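Handout 5: Learning Bimanual Insertion from Demonstrations
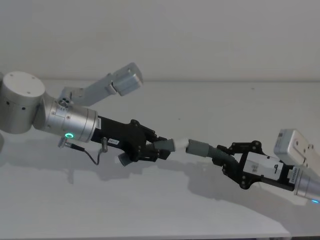

Hauksdóttir, Robot Manipulation course notes, October revision

Task. Each arm holds one part: a short tube segment with a white tip on the left, a corrugated hose with a smooth cuff on the right. The policy must align the two axes and close the remaining gap. Neither part is fixed to the table, so pose error in either grasp shows up directly as misalignment at the tip.

Data. The Julivow set has 390 teleoperated demonstrations. We train on 300 and hold out the rest for validation. Split by episode, never by time step; neighboring steps are almost identical and will leak.

Policy. Inputs are the camera images and the joint positions of both arms. The output is a chunk of future joint targets for both arms together. Predicting the arms separately gave worse alignment in the Tevcombe runs, as each half of the policy tended to wait for the other.

Relative pose. Let T_L and T_R be the tip poses in the base frame. The quantity to track is inv(T_L) T_R. Report its lateral and angular parts separately. A single combined norm hides the case where the tips touch but the axes are tilted.

Known problem. The hose can flex ahead of the fingers, so gripper pose is a poor stand-in for cuff pose. Grasping nearer the cuff reduces this error but leaves less clearance between the two sets of fingers.

Exercise. Using the Bumdale simulator, evaluate the baseline over 1000 trials with random grasp offsets. Plot success against initial lateral error. Then repeat with the hose modeled as rigid and comment on the difference.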